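4. The open day as a field setting

Robot demonstrations are usually written up by the people who run them, and the write-ups tend to be cheerful. We came at the matter from the other side of the rope. Our interest was in what visitors to an open day think they are watching, how long they are willing to watch it, and what they tell each other while they do. The two-armed cell at the Birnow laboratory was one of 7 stations open to the public that Sunday, October 9, 2022, and it was placed between the coffee and the only exit, a position that any museum would pay for.

4.1 The task

The hosts had picked a padlock and its keys. Visitors know what a padlock is for, they know how it feels when a key goes in wrong, and they have opinions. Handling keys on a flat, hard surface is a small misery for a parallel gripper, as it is for anyone wearing mittens. A key lies low, its ring goes where it likes, and the useful end is thin. We had asked in September whether something larger might be easier for people at the back to see. The hosts replied, kindly, that larger things were easier for everybody, and that this was the trouble with them.

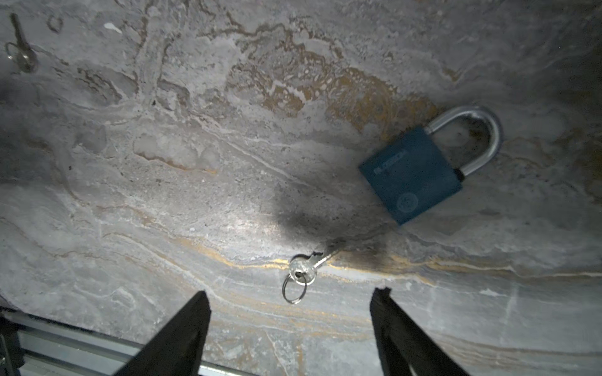
Photo: Birnow open day, gripper camera view. Used with permission.

The close view ran on a monitor beside the cell, and it changed the crowd more than anything else we recorded. People who had been looking at the arms turned to the screen and began to talk about the keys. A padlock that seems a trivial thing from six feet away fills a good part of the picture when seen from the gripper, and a second key in the corner becomes a plot. Several visitors started giving the robot directions. The directions were mostly sound, and had no effect.

Over the day we logged 271 visitors who stopped at the station. Of these, 58 stayed through at least one full attempt, start to finish. The remainder left during what our coding sheet calls "preparation" and what one teenager called loading.

4.2 Pauses

We had expected interest to follow movement. It followed it only loosely. When the two grippers came together over the bare marble-patterned top, with no lock or key between them, the talk at the rope got louder. People read intent into the meeting. Our notes have "they're deciding" and "they're shaking hands" and, from a man holding two coffees, a remark on how long his own department takes to do the same. The operators' log for such periods has one word, "idle." 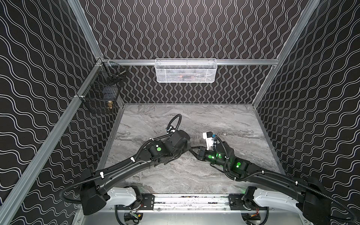 4.3 Where visitors stood

The rope allowed viewing from the front and from one side. We marked the floor in 4 zones and noted where each visitor settled. The front zone filled first, as anyone would guess, although the arms themselves block a fair amount of the work from there. The side zone gave a better line to the gap between the grippers and was nearly empty until noon, when a school group discovered it and would not give it back.

The wavy pattern on the walls of the cell drew more questions than the arms did in the first hour. Visitors asked whether it helped the robot see, whether it was there to hide wires, and whether it came in other colors. The hosts gave a different answer to each of the three staff visitors from Senbridge, all of whom compared notes later. We make no claim about the pattern here, beyond noting that it photographs well and makes the observer slightly seasick by midafternoon.

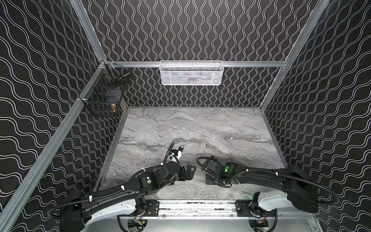 Figure 4. Both arms low over the work surface, grippers facing across a small gap.

Some older visitors compared the cell with Baxter, which they remembered as having a face. The lack of one came up often enough that we added a code for it. With no face to look at, people looked at the green lights, and at least one family settled on a theory of what the lights meant that was internally consistent and, the operators told us, wrong – though they declined to say what was right.

4.4 Talk about difficulty

Estimates of difficulty moved in one direction. Asked on arrival, visitors placed the padlock task below folding a shirt and well below parking a car. Asked again on leaving, those who had stayed through a full attempt moved it up the list, in a few cases above the car. The shift was strongest in people who had watched while the lock and key lay apart on the surface with both grippers nearby, so that every part needed for success was in plain sight and the matter still seemed open.

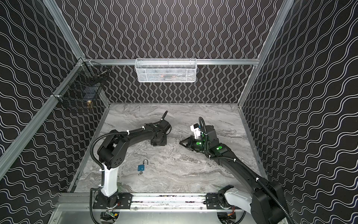 Adden, reading a draft of this section, objected that we had measured patience and called it understanding. A visitor who waits, Adden wrote, will rate the task as hard partly to justify the wait, and we should have asked the same questions at a station where the robot was quick. The objection is fair. There was no station where the robot was quick, but we have added the item to the protocol for the next open day and moved the coffee.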